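Forko in pictures: drawers, cartons and a lot of cable

Gallery and notes by Fionnuala Ó Ceallaigh

Forko is our motion planner for one arm working close to the floor, close to a wall, and close to things that slide. We started it at Gresix last spring as a weekend branch off the old tabletop planner, and by November it had eaten the old planner whole! I've been keeping a page of notes for people who keep asking me in the hallway how the drawer work is coming along, and it seemed a shame to let it sit in my notebook.

A quick map of who did what, so the names make sense further down. Malachy Cullinane wrote the contact-aware part of the planner. Jadwiga Żak owns Lullari, which turns camera frames into object outlines and poses. Sota Sugawara built Foley, our replay tool. Percy Agudelo joined in the fall and immediately found a units bug I had been living with for months (centimeters in one config file, meters everywhere else, and I'd been "tuning" around it).

The open drawer

I love this setup. A drawer is furniture that changes shape while you're working with it, and that breaks so many comfortable assumptions. When the tray is in, the planner sees a plain box. Pull it out and suddenly there are low walls to clear, a handle sticking forward, and a hollow that the arm is allowed to enter from above but from nowhere else.

Malachy's first version treated the whole thing as one solid lump whenever the tray moved. Very safe, and completely useless, because every goal inside the tray counted as a collision. Now the casing, the tray and the handle are three separate bodies joined by a slider, and the planner gets the slider position from Lullari with each frame. If the tray gets nudged mid-plan, the walls of the tray move in the model too, and the path bends to suit.

The left wall is where most of the interesting planning happens. Coming in from that side, the fingers have to pass over the rim with the wrist already tilted, and there's often something standing on the floor just outside that we'd rather keep standing. Forko scores those two clearances separately, so a path that's generous to the rim and stingy to the carton doesn't come out looking average and fine.

Gripper at the left edge of the red tray, small carton standing on the floor beneath it, donut and toast over on the right.

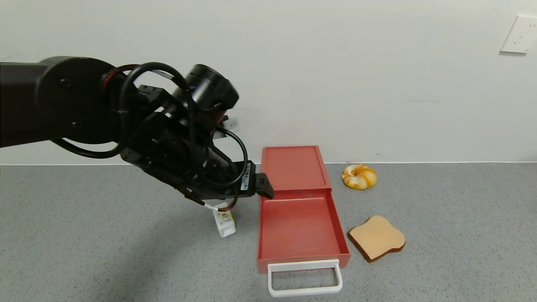

Cables as obstacles

For a long time we modeled the arm as its bare links and pretended the cables were somebody else's department. They swing, they loop, and they reach places the links never do. Sota put together a crude fix that I've grown very fond of: a set of fat capsules that follow each joint with a little lag, like a coat on a person turning around. It's wrong in every detail and it's great. Planning time went up by 9 milliseconds on my machine and I stopped flinching at wrist rotations.

Percy wants to fit the capsule sizes from recorded motion. The catch is that a loop hangs differently depending on which way the elbow came from, so a single joint angle doesn't tell you enough. He has a branch that keeps a short history and I'm excited to merge it once the tests stop timing out.

What Lullari makes of toast

Flat things on a speckled floor are harder than they sound. A slice of toast has almost no height, so the depth channel barely notices it and nearly all the evidence is in the color image. Jadwiga's fix was to let the outline vote first and only then ask depth for a yes or no. Before that change, depth went first and regularly threw the toast away as a bump in the ground!

Rings are fun too. The donut has a perfectly good center that happens to be made of nothing, and our old grasp code went straight for it. Lullari now returns a filled region together with a hole mask, and Forko picks grasps across the rim. There's still some dithering, since a ring is nearly the same from every side and the score map is a flat circle. We break ties by choosing whichever grasp needs the least wrist travel.

Foley, or how we argue with recordings

Every planning call gets written to disk with its inputs, its seed and the path it chose. Foley loads any of them back and lets you scrub through with the collision bodies drawn on top. The archive stands at 1138 calls, and the nightly job replays the lot against the latest build. A plan that gets longer by more than 15 percent turns amber and somebody has to look at it.

My favorite feature is the smallest one. Hit the C key and Foley jumps to the moment of smallest clearance, with the two closest bodies lit up. Sota added it over a lunch break and I probably press it more than the space bar.

If you're coming to Foley fresh, start with the drawer recordings and leave the shelf ones for later. The shelf set was recorded before the units fix, and you'll have to pass the old-scale flag or everything appears at the size of a dollhouse.

Still on the bench

Closing the drawer. Opening is a pull on the handle and Forko handles that nicely, but closing can be a push on the tray front or on the handle, and those want different force limits. Malachy has both working in simulation and we haven't agreed on which should be the default.

Slider estimates when the arm is blocking the camera's view of the tray. At the moment Lullari holds the last value it trusted and widens the error bar with time. Jadwiga would like to use joint readings during a pull as a second opinion, and her draft is up for review in the Lullari repo. Comments welcome, especially from anyone who has done this with doors!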